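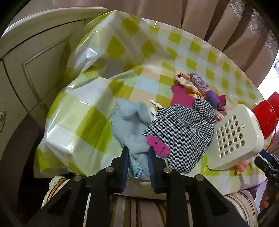
2019-12-13

Terrain notes, mostly so I stop asking the same questions twice. Rorarard is the working name for the island map now (Rianne Aerts picked it and I've given up arguing, it looks good on the loading screen).

Spent the whole morning on the river. The one that comes down past Duketti, the fishing village, has been running uphill for a short stretch ever since I redid the slope in September, and I only spotted it when I went down there in a boat and got stuck. I'd smoothed the banks but left the bed alone. Silly! Dropped the bed by 2 blocks from the footbridge to the mouth and it flows all the way out now. The footbridge itself needs new legs, they hang in mid-air on the east side.

Sea level stays at 70. Please, anybody who opens the master copy, leave it at 70, I know the beaches look thin but the harbour steps, the boathouse floor and the cellar under the inn are all built to it. I did try raising it once and had fish in the pantry.

Seed for the underground layer is 2919. I'm writing it here because last time it was only on the back of an envelope. With that seed the big cavern comes out under the north ridge and there's a decent way in behind the waterfall, and the second entrance lands in somebody's turnip field, so I've plugged that one with gravel for the time being.

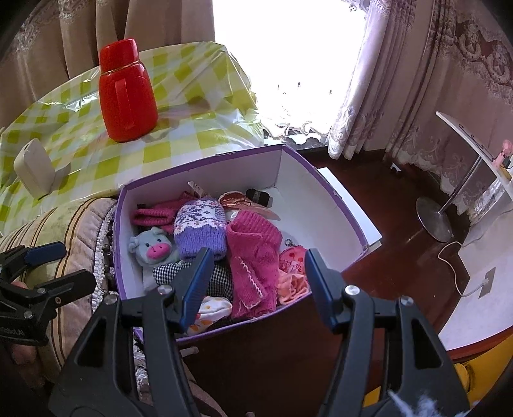 Trees next. I've got three lots of pines that I paste by hand, and after an afternoon of it they all start to look like the same pine, so I turned every other one a quarter and cut the tops off a few along the cliff path. Much better, a bit windswept. Birches only on the south side. The orchard at Phùng is finished apart from the wall, which Rianne wants in mossy stone and I want in plain, so it's half and half and we'll see who cracks first.

Loading is still slow around the north ridge. I took out 700 torches I had buried down there while digging (all of them mine, I'm afraid, I never pick them up) and walking over the top feels smoother on my old machine. Not tried it on Rianne's yet. If it still stutters I'd look at the waterfall, it spreads very wide at the bottom and ends up soaking into the sheep pen.

Left to do: bridge legs, sheep pen, signs for the cliff path, something to put in the tower at Tredura so people have a reason to climb it. A bell maybe? A bed at least.

Saved as a new copy, old one kept.

Filed under: Maps, Survival, Work in progress

Comments

millpond: Please keep the turnip field cave! I fell in it on the test copy and it was the best bit of my evening.

Rianne: mossy. the wall is mossy.

osk_r: Does the old save still open with the river changed, or should I start again? I've got a house just below the footbridge.

Back to top | Contact | © Rorarard map notes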